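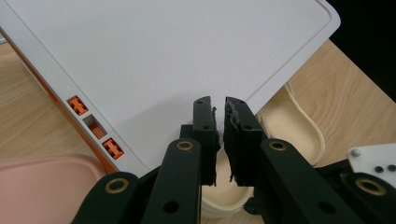
The case for the two-color cutting board

Cutting boards are sold by size and by color, and the useful differences between them are in neither figure. They are in the rim, the groove and the edge. I have used plastic boards in a small catering kitchen long enough to wear several of them out, and I hold that the edge deserves most of the attention, though it receives almost none in the product copy.

Start with the groove. A shallow channel set in from the perimeter is there to catch liquid. On a board for raw meat or ripe tomatoes it does that job within limits. The capacity of a channel is its cross-section times its length, and the cross-section of a shallow one is small. A roast resting on the board will fill it before the carving is finished. For that work a deep groove on a thick board is the right choice, or a tray underneath. For everything else a shallow groove is preferable. It can be cleaned with one pass of a brush, and a knife that crosses it doesn't drop far enough to spoil the cut.

Deep grooves have a second cost that shoppers miss. They take material out of the board where it is already weakest under heat. A thin board with a deep groove will cup in a hot dishwasher, and a cupped board rocks. I would accept a spill now and then over a board that moves under the knife.

The raised rim is a different matter. Châu Quách, who ran the prep side of our kitchen when I started, disliked rims of any kind and bought flat slabs for every station. Her argument was that a rim stops the scraper. You push chopped onion toward the pan and the last of it piles up against the lip. She was correct about the onion. My disagreement concerned the floor. With a flat slab, rinse water runs off on all sides as soon as the board is lifted, and in a narrow galley that means a wet floor at the busiest hour. A slight rim holds enough of that water to get the board to the sink. Slight is the operative word. Any rim high enough to feel with the knife handle is too high.

Now the edge. Two-color boards, with a white face and a second color at the side, are usually dismissed as decoration. I dismissed them too. What changed my mind was storage. Boards in use lie flat and show their faces, but boards in storage stand on end in a rack, and the face is hidden. The only surface a cook can see is the side. A colored strip along that side can be read from across the room, and the cutting surface stays white, on which stains and knife scars show clearly. A board colored all the way through gives up that advantage. Beet juice on a red board is invisible, and an invisible stain is one that doesn't get scrubbed.

Toàn Phí, who buys for a school kitchen, objects that a two-color edge has a seam, and that seams collect dirt. This is the strongest argument against the type. Any line where two materials meet can open with age, and slots or recesses in the side of a board are worse, with inside corners a cloth doesn't reach. His kitchen uses solid slabs and labels the rack. That is a defensible system for a kitchen where each board always returns to the same slot. Ours never did. With six people on a shift, the label on the rack describes where the board should be, and the color on the board describes what it is.

The answer to the seam is a bottle brush and a schedule. We do the edges at closing, standing each board upright in the sink and working down the side before touching the face. It adds little time. Boards dry on end with a gap between them. Stacking them flat while damp undoes the cleaning, whatever they are made of.

Rounded corners I consider essential. A square corner takes the full force when a board is dropped and chips there first. It also catches sleeves. I have heard it said that rounding wastes cutting area, and the loss can be worked out easily enough, but no cook I know cuts in the corner of a board.

Thickness is where I would spend the money. A thick side gives the fingers something to hold when the board is lifted loaded, and it resists warping better than a thin one of the same plastic. The penalty is weight and rack space. A kitchen short of space should own fewer boards before it owns thinner ones. Two good boards, one for raw protein and one for everything else, cover most home cooking if they are washed between tasks.

Retirement is the last point, and the one on which I am least flexible. A plastic board is finished when the scars hold color after scrubbing. Sanding the surface is sometimes suggested. I tried it on one board in March. The finish was fuzzy, it stained faster than before, and the groove on one side had nearly disappeared. I do not recommend it. Replace the board, and cut up the old one for shelf liners if throwing it away seems wasteful.

When choosing the replacement, turn it on its side first. Run a fingernail along the line between the colors. If the nail catches, put it back and try the next one on the shelf.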